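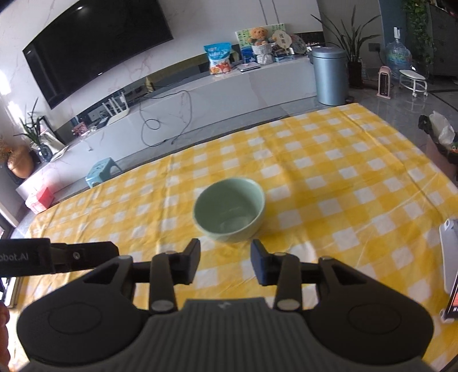

## Gripper trials: the crockery round

Regular readers will remember that in February we promised a straight comparison of the hand-held grippers we've been passing round, with results by the spring. It is now 26 June 2020, and we have results. We also have opinions, which took much less time.

The two left standing are the Jisteck and the Tiscombe. The Jisteck is the heavier, and after 33 goes in a row your wrist begins to take a personal interest in the design. The Tiscombe is lighter and has a nicer trigger, but its fingertips drift out of line if you look at them sternly. We tightened them twice on the first morning and then gave up and wrote "tighten" on the checklist.

Bowls turned out to be the great leveller. Everyone assumes a mug will be the hard one, with its handle, but you can nearly always find a way to hold a mug. A glazed bowl with a fat round rim offers you two options. Either you put one finger inside and one outside and pinch the rim, or you open up as far as you can and try to take the whole thing by its sides. The second looks far better on a recording, right up to the moment the bowl leaves.

Flat pads did well on the rim and poorly on the sides, where they meet the curve at a single point and slide upwards. Softer pads from Kelton helped a good deal with the side grasp. They also picked up every crumb and bit of fluff within reach, and we lost most of an afternoon to cleaning them.

A word about tablecloths. Several of you wrote in to say that we should be testing on a bare bench. We did, for 11 sessions, and the numbers were lovely. Then we put a cloth down and they weren't. A bowl on a cloth doesn't skate away when nudged, but the cloth rucks up under the fingertips, and on a bad approach you end up holding a fold of fabric with great confidence. People do eat off tablecloths, so the cloth stays in the test.

The full log now stands at 2,951 grasps, all hand-guided, with 26 thrown out for the usual reason (someone forgot to press record, then pressed it halfway through). The Jisteck is ahead on bowls and plates, the Tiscombe on anything small. If we had to buy one tomorrow we'd buy the Jisteck and a wrist support.

Next up is the Borkowska arm, which gets the same crockery and the same cloth, and will have to manage without a person attached. Its mounting plate has arrived. The bolts for the mounting plate are on a separate order. Spare bowls are welcome in the meantime, chipped ones included, and can be left in the crate by the workshop door.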